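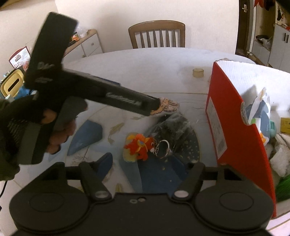 Small carton trial to be extended in Pledberg

Garcia, the packaging importer and relabelling firm based in Pledberg, is to extend its trial of fold-out labels on small imported cartons until the end of July. The decision was set out in a trading note sent to its customers in March 2023.

The trial covers cartons with a front panel less than 40 mm wide. Packs of this size have long been awkward to relabel for sale in Britain. An English label large enough to be read with ease tends to cover the original printing, while a label small enough to leave that printing in view often needs type that many shoppers cannot read without help.

Under the present method, a single paper label is stuck to the back panel. Garcia says this works for plain goods with a short description, but becomes difficult where directions, storage advice, contents and an importer's address must all appear together. Wrapping the label round a corner gives more room, though the fold tends to lift when cartons are packed tightly or moved in and out of a display tray.

The fold-out label is supplied by Grirnik, a label printer. It has a fixed base and a hinged upper leaf, giving three printed faces in place of one. The leaf is held shut by a strip of low-tack adhesive along its free side and can be opened and closed again without tearing the board. The base is stuck down with a stronger adhesive on all four sides.

Results so far are mixed. Of 27 carton designs put through the trial, 26 took the base label without visible damage to the board. The one failure was a carton with a waxed outer coating, from which the label came away in storage. Grirnik has since proposed a different adhesive for coated board, to be tested separately.

The closing strip has given more trouble. On some packs the leaf opened by itself after repeated handling, most often where the carton had been stored upright and pulled out by its top end. A wider strip has been fitted to the second batch. This takes up space on the inner face and has meant cutting one line of text from the layout.

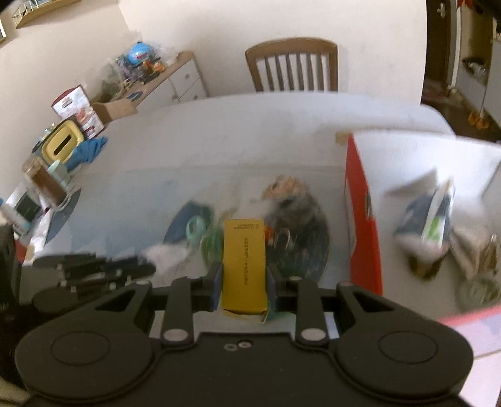
A narrow yellow box with a vertical column of Chinese characters and fine print near its top edge.

Vertical text is a further point for the layout staff. Where the product name runs down the length of a panel, a label placed across it can hide part of the name and leave the rest without meaning. The revised instructions call for the label to be placed on a side or back panel in such cases, even if this leaves the front without any English. Shops taking part have been asked to put the English name on the shelf ticket as well.

Cost remains the main objection. The fold-out label is dearer than the single sheet and has to be applied by hand, as the feed on Garcia's present labelling line was built for flat stock. The firm has not given a unit price. It said the extra charge would not be passed on to customers during the trial, but made no promise for the period after July.

Meltadero, a wholesaler of household goods and one of the two outside firms in the trial, will continue to take labelled stock. The other has withdrawn, saying that its range now consists mostly of larger packs – all of which can carry a flat label.

A second trading note, with results for the wider closing strip and the coated-board adhesive, will be sent to customers when the trial closes. Cartons already in shops will not be recalled or relabelled.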